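Cleaning Up Logger Data from the Katayama Greenhouse
Student Project Report, Measurement and Data Methods
Cletstead College

Introduction

When we picked this project we thought it would mostly be a matter of drawing nice graphs. The Katayama greenhouse sits at the far end of the Cletstead campus, and the gardening program has kept Padico humidity loggers in it for longer than either of us has been a student there. The readings were all saved, which is wonderful, but very little had ever been done with them. Our plan was to find out which readings could be trusted, repair the ones that could be repaired, and leave behind a set of files that next year's group could open without sighing.

We should say at the start that we are a team of two and that neither of us had worked with long series of readings before. If some of what follows seems a bit basic, please be patient with us. We wrote it the way we would have liked to read it in May, when we were just getting going.

What we had to work with

There were 12 loggers, each saving relative humidity and air temperature at a fixed interval. We pulled the files into Rotus, the free analysis program our course uses, and very quickly ran into three kinds of trouble. Some loggers had gaps, usually after a battery change. Some had spikes, where a single reading jumped far away from its neighbors and came right back. And a couple of them drifted, so slowly that you could stare at a whole week of data and swear it was fine.

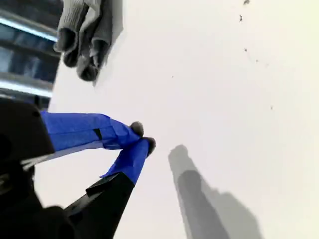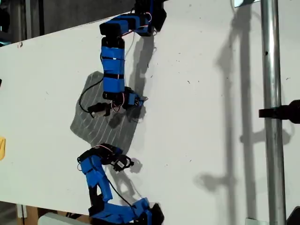 Spikes were the easiest kind of trouble to deal with, so we began there and got our confidence up. For every reading we took the middle value of the readings on either side of it and flagged anything that sat too far away. We went back and forth on how far was too far, and in the end we let the limit depend on how jumpy that logger normally is, which felt much fairer to the ones near the doors. The flags had to be easy to see on a white plot, and our first choice, a pale yellow, was hopeless. We ended up with a bright blue much like the tape on the grippers and arms in the two pictures, which stands out very well against all that white. Flagged points were never deleted. They stayed in the file with a note beside them, and any replacement value went in a separate column.

Gaps

For short gaps we drew a straight line between the last good reading and the next one. It is a humble method, but we tried it on stretches where we had hidden the real values from ourselves, and it did nicely as long as the vents had not opened in the meantime. Long gaps we left empty. We did try borrowing values from the nearest logger, and the curves looked lovely, but we did not feel right about putting them in a file that somebody might later take for real measurements.

Drift

Drift took up most of our time, and we are a little proud of this part. We put each suspect logger in a closed box beside a reference logger that we had checked against salt solutions, and let them sit together until both had settled. One of the suspects was still reading high at the damp end, above 90 percent, though it agreed well in drier air. A single offset would have made the dry readings worse, so we used a correction that grows with humidity. We applied it only from the point where that logger's record starts to pull away from its neighbors, and we admit that picking that point involved some judgment.

Results and what we would do differently

Across all the files we flagged up to 3000 readings, most of them spikes, and most of those from loggers mounted near the misting line. The cleaned daily averages barely moved, but the daily highs changed a good deal, and the gardening program cares most about the highs. Next time we would do the box test before touching anything else, and we would keep our notes in one shared file from the very beginning (ours were spread over two laptops and a paper notebook that got rather damp). The original files, the cleaned files and our Rotus settings are in the course folder, along with a short list of the loggers that still need fresh batteries.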